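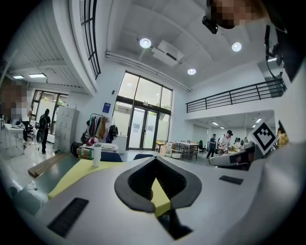 **Is a manual press cheaper per block than a diesel hydraulic press for stabilised soil blocks?**

At low utilisation it usually is, as the capital charge on a hydraulic press is spread over too few blocks. The crossover depends on how many shifts the machine really runs, local wages and the delivered price of spares.

---

### Nollard Boards > Small-scale manufacture > Building materials

**Thread: Manual v. diesel press, choice of technique for a block yard**

**kilnside_qld**

Costing a yard for the Himolcombe housing programme. Peak offtake is 1,000 blocks a day in the dry season and much less for the rest of the year. Two options on the table:

- Manual lever presses, 400 blocks per shift each with a trained crew
- One Proswood diesel hydraulic, rated at 2,000 blocks per shift

The donor's engineer prefers the Proswood. My spreadsheet prefers three manual presses. Cement content is the same in both cases. Have I missed anything?

**tariffline**

Working capital. Blocks need damp curing before they can be sold, so whichever option produces in bursts will tie up cement money in stacks. The hydraulic will tempt the yard manager to run flat out for a fortnight and then park it. Put the curing stock in as a separate line and charge interest on it.

Also check whether the duty waiver covers spares as well as the machine. Often it covers only the machine.

**greyload**

I'd disagree with the cement assumption. A hydraulic press gives higher compaction pressure, so you can drop the stabiliser content and still meet the same wet strength. Cement is normally the largest variable cost in the block. If you hold it constant you have loaded the comparison against the hydraulic before you start.

**kilnside_qld**

Fair point in principle. The programme specification fixes the cement ratio by volume, so there's no saving to claim unless they move to a strength-based spec. I've asked. No reply so far.

**greyload**

Then the spec is the problem and the press is secondary. I'd still run both cases and show the difference.

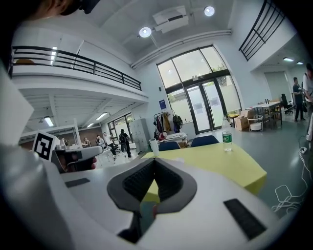
*Page last modified: October, 4:15 pm*

**ochre_bench**

Coming at this from the operating side. Rated output on the hydraulic assumes the mixer and the sieve keep up. At our yard they didn't. We averaged 40 per cent of the rated figure over the first season, and the press was hardly ever the bottleneck. Soil preparation was. If your budget has one press and one mixer, read the mixer's data sheet first.

Manual presses fail in a kinder way. One goes down with a worn toggle pin, the others carry on, and a local welder can make the pin. A blown seal on the hydraulic stopped everything until the part cleared customs.

**tariffline**

So at 40 per cent the Proswood would give him 800 a shift, under his peak. Two shifts would cover it, with a second crew and lighting.

**sparrow_ledger**

The Sedgwick costing sheet pinned at the top of this board handles this. Enter rated output, then a separate utilisation factor, then scrap. Don't fold scrap into utilisation – you pay for the cement in a broken block but not in a block you never made.

One caution: the sheet uses a single wage rate. For a lever press the crew is mostly unskilled, and the going rate in the harvest months can be well above the off-season rate. Your peak is in the dry season, so check whether it overlaps with picking.

**kilnside_qld**

It overlaps by a few weeks. I'd used the annual average. I'll split it by month.

**greyload**

And crew fatigue? That 400 is a good morning extrapolated, in my experience. With three presses you have 1,200 on paper against 1,000 needed, which isn't much margin. I'd cost a fourth.

**ochre_bench**

We held 400 on piece rates with crews rotating between the lever and the stacking. On day wages, no. Agree on the fourth press, though. It doubles as spares.

**kilnside_qld**

Revised run: four manual presses, monthly wages, curing stock charged at the bank's lending rate, scrap separate. Manual is still lower per block at the fixed cement ratio. With greyload's reduced ratio the hydraulic comes out slightly ahead, provided it gets above half its rated output. I'll send both cases to the programme office along with the question on the spec.

**tariffline**

Include a line for the residual value of the hydraulic. Resale is thin in that market, so I'd put zero and let the donor's engineer argue it up.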